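Prirbridge Village Sound Group: minutes, November 16, 2024

Nuala Keogh welcomed everyone and thanked those who had brought cake, of which there was rather a lot. Talk turned to the microphone stands, and whether the small folding tripod sort would suit the reading table.

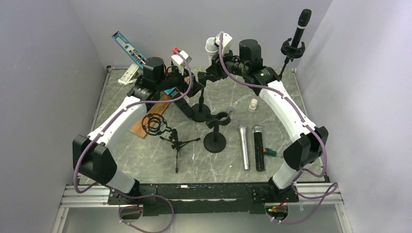 Can members borrow a stand for use at home?
Any member may, for up to 2 weeks, once they have signed the book.

The September accounts were agreed, with £48 left over after the hall hire, and Nuala kindly offered to price some spare cables from Kerico.

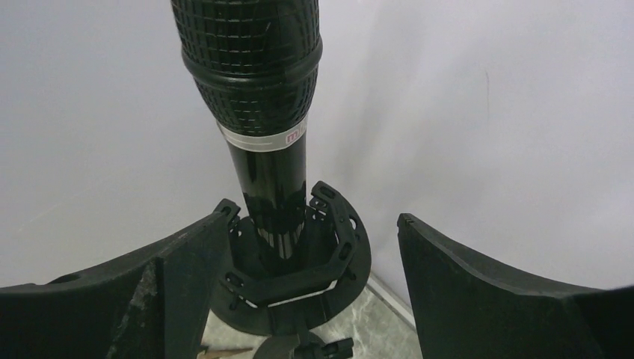 Storing the microphones over winter took up the rest of the evening (we do like a good natter!). It was agreed that anything with a textured sleeve and a glossy black tube like this one should be wiped gently with a dry cloth before it goes in the cupboard. Nuala will bring the cloths.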